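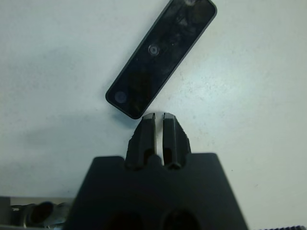

유광 검정 표면의 지문과 얼룩

홈 | 부대사 | 인물 기록 | 자료 정리 도구 | 서평 | 게시판

Clerus 사용기: 병적 기록과 부대 명부 정리용 데스크톱 프로그램

Clerus는 Trimilano가 배포하는 병적 기록 정리 프로그램이다. 개인별 복무 이력, 소속 부대, 계급 변동, 훈장 수여 내역, 매장지 정보를 하나의 데이터베이스에 넣고 부대 단위 또는 인물 단위로 조회한다. 보병연대 한 곳의 전사자 명부를 정리하면서 2판을 사용했다. 입력한 인물 레코드는 4000건이고, 원자료는 연대 명부의 스캔본, 묘비 판독문, 유족이 보관하던 전역증 사본이다.

설치와 초기 설정

설치 파일은 단일 실행 파일이며 별도의 서버가 필요 없다. 첫 실행 때 군종, 국가, 계급 체계를 지정한다. 계급 체계는 기본 제공 목록에서 고르거나 CSV로 직접 넣는다. 여기서 지정한 계급 순서가 이후 진급 이력 검사의 기준이 되므로 시기별로 계급 명칭이 바뀐 군을 다룬다면 체계를 나누어 등록해야 한다. 나중에 분리할 수도 있으나 이미 입력한 레코드의 계급 필드가 전부 미확정 상태로 돌아간다. 필자는 이 작업을 한 번 다시 했다.

데이터 구조

인물 레코드의 기본 필드는 12개다. 성명, 이명 표기, 군번, 출생지, 입대일, 최초 계급, 최종 계급, 소속, 병과, 사망 구분, 매장지, 출전이 해당한다. 사용자 정의 필드를 더할 수 있지만 검색 색인에는 포함되지 않는다. 훈장은 별도 테이블로 관리하며 수여 근거 문서와 연결된다. 추서 여부를 독립된 값으로 기록할 수 있는 점은 쓸 만하다.

소속 필드는 기간을 갖는다. 대대에서 다른 대대로 전속된 경우, 파견 후 원대 복귀한 경우를 각각 구간으로 입력하면 특정 시점의 중대 편성표가 자동으로 작성된다. 구간이 겹치면 경고가 뜬다. 다만 파견은 원소속과 겹치는 것이 정상인데도 같은 경고가 나오고, 개별 레코드에서 일일이 해제해야 한다. 일괄 해제 기능은 없다.

날짜 처리

불완전한 날짜를 그대로 저장한다. 연도만 있는 경우, 월까지만 있는 경우, 전후 관계만 아는 경우를 구분하며 정렬할 때는 가능한 범위의 시작값을 쓴다. 정렬 기준을 끝값으로 바꾸는 옵션은 설정 창이 아니라 설정 파일에 있다. Nelli Sjöberg가 쓴 설명서에는 부록에 한 줄로만 나와 있어 찾기 어렵다.

이름 표기와 중복 검사

로마자 표기가 문서마다 다른 명부에서는 중복 검사가 핵심이다. Clerus는 성명 유사도, 군번, 입대일을 합산해 점수를 내고 기준값을 넘는 쌍을 보여 준다. 기본 기준값은 72다. 같은 성이 많은 연대에서는 이 값으로 돌리면 무관한 쌍이 지나치게 많이 나온다. 군번 가중치를 올리는 편이 기준값 자체를 올리는 것보다 결과가 나았다. 군번이 없는 레코드끼리는 여전히 수작업이다.

한글 성명은 자모 단위가 아니라 음절 단위로 비교한다. 따라서 ‘이’와 ‘리’, ‘유’와 ‘류’의 차이를 가까운 표기로 보지 않는다. Boyang Qian이 만든 확장 모듈 Dai를 넣으면 이 부분이 보완되고, 한자 병기 필드도 비교 대상에 들어간다. 모듈은 본체와 별도로 갱신되며 본체 판올림 직후에는 적재되지 않는 경우가 있다. 11월 갱신 때도 모듈을 다시 설치한 뒤에야 목록에 나타났다.

출력

인물별 약력, 부대별 명부, 매장지별 목록을 PDF와 CSV로 내보낸다. 약력 서식은 고칠 수 있으나 문장 틀이 고정되어 있어 한국어에서는 조사가 맞지 않는 문장이 나온다. 출판용 원고라면 CSV로 내보내 별도 편집기에서 다듬어야 한다. 각주로 출전을 붙이는 기능은 정상이며, 같은 문서를 반복 인용할 때 약식 표기로 바꾸어 준다.

Likura와의 비교

이전에 쓰던 Likura는 스캔본 관리와 화면 판독 쪽이 편하다. 원본 이미지를 옆에 띄우고 행 단위로 옮겨 적을 수 있다. Clerus의 이미지 창은 확대 비율을 기억하지 않아 쪽을 넘길 때마다 다시 맞추어야 한다. 반면 Likura에는 기간을 갖는 소속 개념이 없고 계급 변동도 메모로만 남는다. 현재는 판독을 Likura에서 끝내고 CSV로 옮겨 Clerus에서 소속과 진급을 정리한다. 옮길 때 문자 부호화는 UTF-8로 지정한다. 자동 감지에 맡기면 한자 병기 필드가 깨진다.

평가

장점: 기간별 소속 관리, 불완전한 날짜 저장, 훈장과 근거 문서의 연결.
단점: 파견 경고의 일괄 해제 불가, 사용자 정의 필드 미색인, 한국어 약력 출력 품질, 이미지 창.

연대나 대대 단위의 명부를 장기간 정리하는 경우에는 쓸 만하다. 한 사람의 복무 이력만 추적한다면 초기 설정에 드는 시간이 더 크며 표 계산 프로그램으로 충분하다. 다음 판에서 소속 구간 경고에 파견 예외가 들어가는지 확인한 뒤 이 글에 덧붙일 예정이다.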